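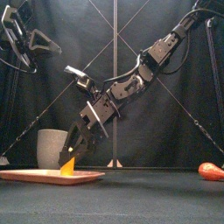 4.2 Trays as a way of keeping small things together

I came to trays by way of kitchen drawers. In our first round of home visits, which I did mostly in June, people kept showing me where their loose bits went, and the answer was nearly always something flat with a rim. So for the sorting sessions I wanted a shallow one, low enough that you can see everything in it from your chair. The salmon-pink tray in Figure 4 is the type I mean: the rim slopes up only slightly, and a bright wedge standing on it with the point up is easy to spot against the dark gray tabletop. Rhona (my co-author, and a much tidier person than me!) wanted deeper boxes, and we went back and forth on that for weeks.

We ran 32 sessions at the Bukoncombe site. Each person got the same mix of small shapes and could put them down any way they liked, with no time limit. I'd expected grouping by color. What I got was a lot of people putting the tall pieces down first and then fitting the low ones in near the rim, and 13 of them moved the tall ones again later on.

Figure 4. Small, brightly colored pieces from the tabletop sessions.

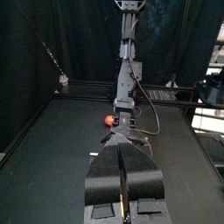
Rhona Kinnear and Innes Cairns
Household Objects Group, Stavovo

Round things are their own headache, and I should say a bit more about them. Orange was the color I pushed for, as a small piece in that color shows up well even next to something dark. But a ball has no base, so people treat it differently from a wedge or a block. Several told me they were "parking" it (their word, and I've kept it in the coding scheme). They'd tuck it up against a bigger piece, or save it for last and hold on to it while they thought. Innes here, by the way; Rhona wrote up the drawer counts in Section 3, and she codes parking as a kind of storing. I still code it as waiting, and Table 5 gives both versions.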